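Zindari 芳名帳セット(家族葬・お別れ会用)

取扱店:Arain 葬祭用品
製造:Prirnier
区分:芳名帳・受付用品
在庫:あり(差し替え用紙のみ取り寄せの場合があります)

Zindari は、家族葬やお別れ会の受付で使う芳名帳のセットです。表紙、記帳用紙、見出し紙、綴じ紐が一組になっています。記帳用紙は一枚ずつ外れるので、受付台に並べて複数の方に同時に書いていただき、終わってから綴じることができます。お名前とご住所のほかに、故人への一言を書く欄があります。

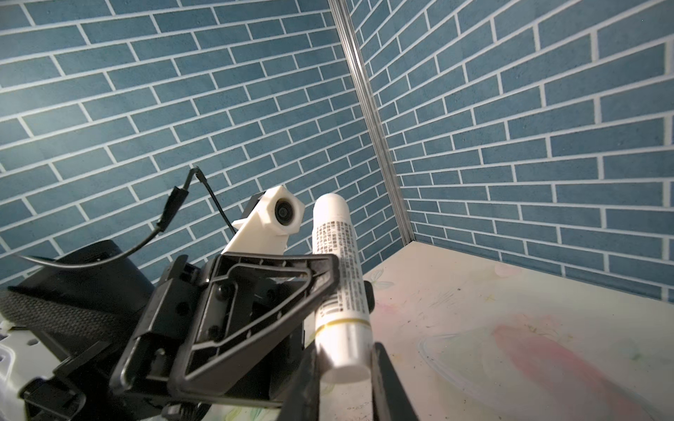 文:三輪 圭子(Arain 葬祭用品 商品担当)

従来の和綴じの芳名帳は、一冊を順番に回して書くため、開式前に受付が混みやすいという声を葬儀社の方からよくいただいていました。カード式にすれば列は短くなりますが、今度は後の整理に手間がかかります。Zindari はその中間の形で、用紙は一枚ごと、保管は一冊です。上端に通し番号の記入欄があり、香典袋の番号とそろえておくと返礼品の手配のときに照合しやすくなります。

セット内容

表紙(表・裏) 1組
記帳用紙 標準入数
見出し紙 6枚
綴じ紐 1本(予備1本)
記入見本 1枚
保管用たとう紙 1枚

見出し紙には「ご親族」「ご友人」「お勤め先関係」「ご近所」の4種類が印刷されています。残りの2枚は無地です。趣味の会や学校関係など、必要な区分を書いてお使いください。

記帳用紙について

1枚に5名様分の欄があります。ご夫婦やご家族の連名は一つの欄に書いていただけます。欄の高さは旧版より広げました。ご年配の方から、住所が長いと欄に収まらないというご意見があったためです。

紙は筆ペン、サインペン、ボールペンのいずれにも対応しています。万年筆はインクの種類によって裏に抜けることがあるので、ご使用の前に記入見本の裏面で試してください。薄墨の筆ペンは乾くまでに時間がかかります。書き終えた用紙はすぐに重ねず、受付台の端に少し置いてから箱に入れるようお願いします。

縦書きと横書きがあります。仏式のご葬儀では縦書き、無宗教のお別れ会やキリスト教式では横書きを選ばれる方が多いようです。どちらも罫線は薄い灰色で、宗教的な図柄は入っていません。

表紙の種類

布貼りの表紙は次の中からお選びください。

・白鼠(しろねず)
・藤
・濃紺
・生成り

いずれも題字はありません。題字をご希望の場合は、付属の題箋にお書きいただくか、下記の名入れをご利用ください。布は生地の取り方により、色の濃さに多少の差が出ます。濃紺は糊やほこりが目立ちやすいため、式の前に柔らかい布で軽く払っておくときれいに見えます。

名入れについて

表紙に故人のお名前と式の名称を入れることができます。書体は楷書と明朝です。旧字体にも対応していますが、画面で表示できない文字がありますので、該当する場合は注文書の備考欄に「旧字あり」とお書きのうえ、ファクスか画像で字形をお送りください。校正は一度お出しします。校正後の変更は刷り直しになり、別途料金がかかります。

午前9時までに校正のお返事をいただいた分は、その日のうちに印刷に回します。お通夜に間に合わせたい場合は、名入れなしでお求めになり、題箋を使われるほうが確実です。

綴じ方

式が終わったら、通し番号の順に用紙をそろえ、区分ごとに見出し紙をはさみます。表紙の穴と用紙の穴を合わせ、裏から紐を通して表で結びます。結び目は強く締めすぎないでください。紙の穴が広がり、めくるうちに抜けやすくなります。用紙を追加するときは紐をほどいてやり直せます。

厚みが出た場合は、無理に一冊に綴じず、二冊に分けてください。表紙のみの追加購入もできます。 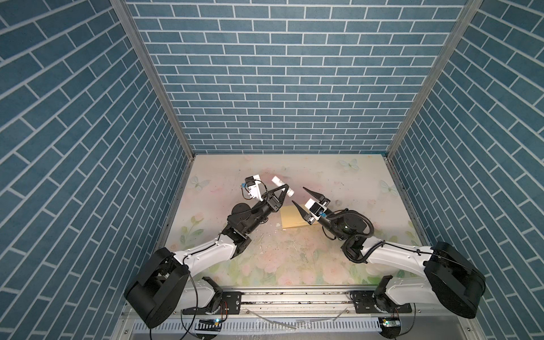 Traltow 記帳台との組み合わせ

当店で扱っている Traltow 記帳台は、Zindari の用紙を並べて置ける幅に合わせてあります。手前に浅い溝があり、筆記具が転がりません。天板の傾きは調整できます。車椅子の方が書かれる場合は、天板を水平にして脚を一段下げてください。

記帳台は販売のほか、葬儀社様向けに貸し出しも行っています。貸し出しには芳名帳は含まれません。

差し替え用紙

記帳用紙が足りなくなりそうなときは、差し替え用紙を追加してください。縦書き用と横書き用で穴の位置が異なるため、混ぜて綴じることはできません。旧版の Zindari をお持ちの方は、穴の間隔が現行品と同じですので、そのまま使えます。ただし欄の高さが違うので、並べると罫線がそろいません。

余った用紙は、後日弔問に来られた方の記帳にお使いになれます。ご自宅の祭壇のそばに数枚置いておかれるご家族もいらっしゃいます。

保管

付属のたとう紙に包み、直射日光の当たらない乾いた場所に平らに置いてください。立てて保管すると紐のところに重みがかかり、表紙が反ることがあります。防虫剤と一緒に入れると布の色が変わることがあります。

芳名帳にはご住所が記載されます。処分されるときは紐を外し、用紙を裁断してください。当店での引き取りは行っていません。

ご注文と返品

ウェブ、電話、ファクスで承ります。葬儀社様は取引番号をお知らせください。名入れのない商品は、未開封であれば返品をお受けします。名入れをした商品は、当店の誤りによる場合を除いて返品できません。

領収書の宛名を喪主様以外にされる場合は、注文時にご指定ください。商品に同封する書類には価格を記載していません。ご親族へ直接お送りする場合もそのままお使いいただけます。

8月は製造元 Prirnier の夏季休業があり、差し替え用紙の取り寄せに通常より日数がかかります。まとめてご入用の葬儀社様は、早めにご連絡ください。

よく一緒に注文される品

・薄墨筆ペン(受付用、キャップ付き)
・香典受け盆
・受付表示札「御親族」「御会葬者」
・会葬礼状用封筒
・Traltow 記帳台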